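What I'm buying this year, and what I'm not

I spent most of March on a spreadsheet, and since a few people have asked what it costs to run a small manipulation project out of a house, I'm going to write down how I got to the number I got to.

The budget is split into three parts: the grippers, the things that wear out, and the computers. I started with the computers last year and that was a mistake. I bought a workstation before I had any data to put on it, and it sat under the desk for four months while I waited on parts for everything else. This year the order is reversed.

Hand-held grippers come first. I have one pair now and I want a second pair, so that a session doesn't stop when a screw works loose or a jaw pad starts to peel. I got quotes from two places. Tranodier sells a finished pair with a case and a one-year warranty. Stestix sells the same sort of thing as a kit, with the arms printed and the hardware in bags, and it comes in 40 percent cheaper. I can build a kit. I built the last one in a weekend. What I can't do quickly is get a replacement arm, and Stestix quoted me six weeks for spares. Tranodier quoted two.

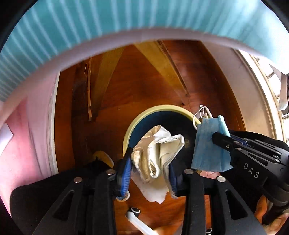
The second part of the budget is where I was most wrong last time. I had put down $100 for pads, screws and tape for the whole year and spent that by summer. Pads are the worst of it. Soft items are easy on them, but anything with a hard edge chews them up, and once the surface goes shiny the grip gets unreliable and you start redoing takes. I've put down $200 this time and I'm ordering pads in one batch, because shipping was nearly half of what I paid.

Household objects barely count as a cost. Cloths, masks, containers and that kind of thing are mostly already in the house or come from the dollar store. I do keep a separate line for them now, so they don't end up hidden in the grocery bill.

Then the arm. I had penciled in an Araya tabletop arm for the fall and I've taken it out again. I talked this over with Evanthia Sfakianakis, who runs a small lab in Clullstead and has owned one for two years. She told me to add up the mount, the power supply, the emergency stop and the table it bolts to before deciding anything. I did, and the extras came to more than a third of the price of the arm. She also asked how many hours of recordings I had that I would trust, and the answer didn't justify the purchase. It's back on the list for next year.

Storage is the only computer item left. I need two more drives, one to work from and one that stays in a drawer. I'm not paying for cloud backup until the recordings are sorted, which is a job I keep putting off.

So the order is a Tranodier pair, the pads, the drives, and a small amount left over for whatever breaks. The grippers get ordered Monday. If the lead time slips past what they quoted, I'll add a note to this post.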